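Mustthorpe Town Football Club
Minutes of the Members' Meeting held in the clubhouse on 17 March 2018

1. Opening

The chair opened the meeting at 10:30 and thanked the members for coming on a match day. It was agreed that the meeting must finish before 12:15, so that the players could have the room for lunch. Apologies were received from three members and are recorded in the attendance book. The secretary reminded everybody that the minutes are written in English this year, as decided by vote, and asked for patience with the language.

2. Minutes of the January meeting

The minutes of the January meeting were read. One correction was made: under item 5, the word "sold" was changed to "loaned", as the player in question is still registered with us. With this change the minutes were approved.

3. First team report

The manager of the first team gave his report. The team stands in sixth place with 14 matches played since the start of the second half of the season. The results at home are good, but away from home the team has lost points that it should have kept, mostly by goals in the last part of the match. The manager thinks the reason is the small size of the squad. At Carker he had only two outfield players on the bench, and one of them was coming back from an ankle injury.

The manager asked for permission to bring in a left back on loan until the end of the season. He has spoken with Janusach, who have a young defender without regular matches in their reserve team. Janusach would continue to pay his wages, and our club would pay his travel. The player could be called back by his club at one week's notice.

A member asked if the loan player could also play in the cup. The manager answered that Janusach do not allow it, because he has played already for them in an earlier round. Another member was worried that our own youth players lose their chance when a loan player comes. The manager said that the youth left back will train with the first team two evenings in the week, and he will be on the bench for the home matches.

Decision: the loan was approved with one vote against. The secretary will send the papers to the league on Monday.

4. Attendance and gate money

The attendance at the last home match was 869, the highest of this season. The match against Gajewski was played on a dry afternoon and the visitors brought two buses of supporters. The members were pleased with the number, but it was noted that the line at the north gate was still long at kickoff and many people missed the first goal.

It was proposed to open the second window at the north gate for every match where more than the usual crowd is expected. The chair said this costs one more person at the gate and the money is there. It was also proposed to sell tickets at the clubhouse bar on Friday evenings. Both proposals were approved. The bar will keep the ticket money in a separate box and hand it over before the match.

5. Season tickets for next season

The club has sold 256 season tickets for the present season. The proposal was to keep the adult price as it is and to lower the price for people under 18. 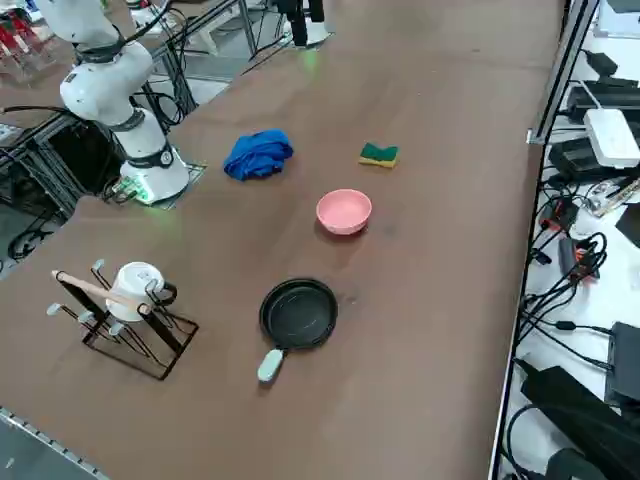 One member said that the price is not what keeps young people away, it is the kickoff time, and in his opinion a boy who plays for his school on Saturday cannot be on our terrace the same afternoon. He asked the meeting to consider three or four evening matches under the lights.

The chair replied that evening matches need the agreement of the visiting club, and that Carker and Gajewski have both said no in the past because of the long travel. With Janusach it may be possible. A longer discussion followed about the cost of the lights, and it was not possible to reach an agreement on this point. The chair will write to Janusach and report the answer.

Decision: adult price unchanged, lower price for under 18 approved. The exact price will be set at the next meeting, when the costs for the summer are known.

6. The pitch

The goal area at the clubhouse end is in poor condition after the winter. The referee of the Gajewski match mentioned it in his report, but no action was taken by the league. New seed cannot go down before the last home match - the reserves also use the pitch every second week.

It was suggested to move the reserve matches to the school field until the end of the season. The reserve team coach does not like this, as the school field is narrow and his team plays with wide wingers. After some discussion he accepted it for 2 matches, and the meeting will look at the question again after that.

The goalkeepers are asked to do their warm-up beside the goal and not inside it. This was asked already in January and was not always followed.

7. Youth section

The under 14 team won their group and will play in the regional final. The match is at Carker and the parents have asked if the club can pay for a bus. The meeting agreed to pay half of the bus, and the youth section will collect the other half. The under 12 team still needs a second coach. Members who are interested should speak with the youth section after training - a coaching license is not necessary for the first season, but the club will pay for the course.

8. Other matters

a) The away shirts have faded in the wash and the numbers are difficult to read from the stand. The secretary will ask for a price for a new set. The old shirts go to the under 16 team.

b) A member asked why the team list is not put on the website before the match. The manager answered that he does not want the visitors to see it too early. It was agreed that it can be published one hour before kickoff.

c) The supporters' bus to Gajewski leaves from the clubhouse parking lot at 11:00. Places must be paid for in advance at the bar.

9. Next meeting

The date of the next meeting will be posted on the clubhouse door and on the website. Proposals from members must be given to the secretary in writing one week before.

The meeting was closed at 12:10.

Minutes taken by the club secretary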